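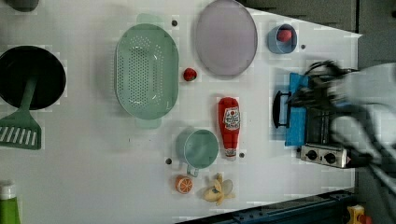

One reply to my last post asked why anyone would pay to borrow a frying pan when a new one is so cheap. Fair question, so I'll go through how the kitchen share in Rindholm works and what it costs. Thread.

1/ It's a cupboard system. You pay 40 a year and you can take kitchen things home for two weeks at a time. Pans, big pots, cake tins, a pasta machine, the jam kettle. You bring them back clean.

2/ Most people don't join for frying pans. They join for the things they use once a year. The jam kettle is booked solid from August to October. The fish kettle went out twice last year and both times it was for a ham.

3/ The list stands at 860 items. That sounds like a lot until you learn that forks are entered singly. There is a party set for 100 and every piece of it has its own line. I've asked if this could change. It's on the list of things to discuss.
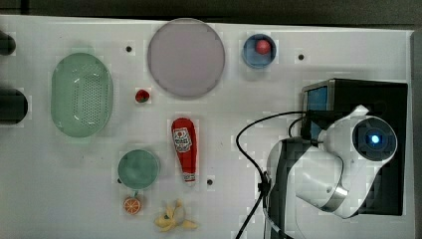

4/ On cost. I added up what I would have spent on the things I borrowed in my first year and got to 800. I wouldn't have bought all of it, so take that as the top end. The preserving pan was the biggest part.

5/ What goes wrong: lids. A pot goes out with a lid and comes back with a different lid. We now have a box of lids that fit nothing. If you have borrowed from us and your own pan lid has stopped fitting, please come and look in the box.

6/ Also labels. We tried paper ones and they came off in the first wash. We tried engraving and people didn't like it. Now it's a dab of enamel paint on the handle, blue for baking and yellow for hob. It lasts a year if you don't put it in the dishwasher. People put it in the dishwasher.

7/ Two of our older mixers are Varkia and we can still get beaters for them. The Sturetti pasta machine is the one with the waiting list. Don't wash it. Brush the flour out when it's dry and leave it alone. There is a note in the box saying this, in large letters.

8/ Someone asked about non-stick. We don't lend it any more. It came back scratched every time and there were arguments over who did it. Cast iron and steel only. If you've never used cast iron, ask at the desk and you'll get a sheet on how to dry and oil it.

9/ Donations. We're full for mugs, and have been for years. Things we would like:

- muffin tins, any size
- measuring jugs you can still read
- colanders and sieves

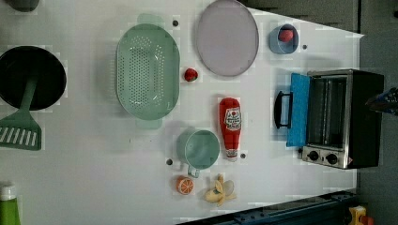

- a large stockpot, with its own lid

10/ The desk is open until half past seven in the evening. Ring the side bell if the front is locked. Returns can go in the crate by the door, but not glass, and not knives.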